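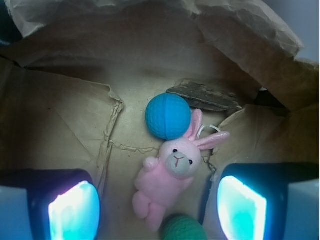
3.2 Collecting demonstrations by hand and by remote control

Teaching a robot to reach into a paper bag is a wonderful test problem, and we wanted a task that a person could show in one short go – no scripts, no waypoints. The bag gives way when touched and its walls wrinkle, so the same reach never meets quite the same surface. The wrist view also gets crowded in a hurry: a pink plush bunny can lie right against a blue ball, with two fingers already reaching in from the corners. For us that crowding is the fun part! We recorded 154 demonstrations by hand guiding and 595 by remote control, all with the Urimard arm, and the operator was free to choose which toy to go for first.

Remote control was run through the Iltlow handset. Operators quickly learned to come in over the mouth of the bag and line up before going down, a habit we were delighted to find again in the trained policy. Wiring along the arm matters more here than on an open table. Every cable has to clear the rim when the wrist turns, and our operators tended to pick wrist angles with that in mind.
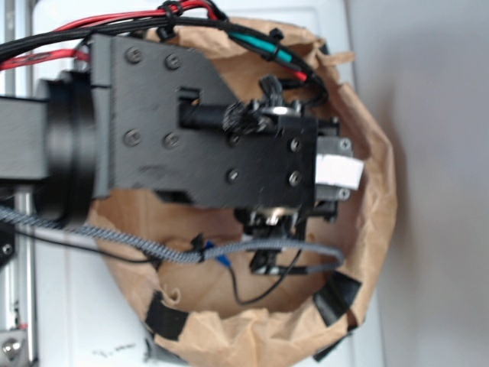 3.3 Views given to the policy

The policy sees 2 streams, one from the wrist and one from a fixed camera. Pulled back, the wrist camera takes in the whole rim of the paper; deep in the bag it loses the rim but gets a much better look at the toys. We kept both kinds of view in training, and the long approach turned out to be rich in useful corrections – small sideways nudges that operators made without thinking about them.

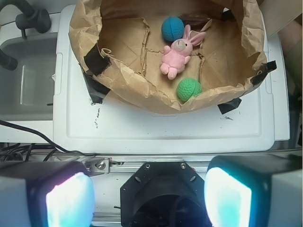
Figure 4. Wrist view with the toys inside the taped paper liner.

Last updated: July

Comments

Jeferson Magalhães: Great read. Did you try training on the hand-guided set alone?

Emerson Brandão: We did, and it's in the next section. Remote control only did better on the final grasp.

Sampaio: Would love to see this with a stiffer bag.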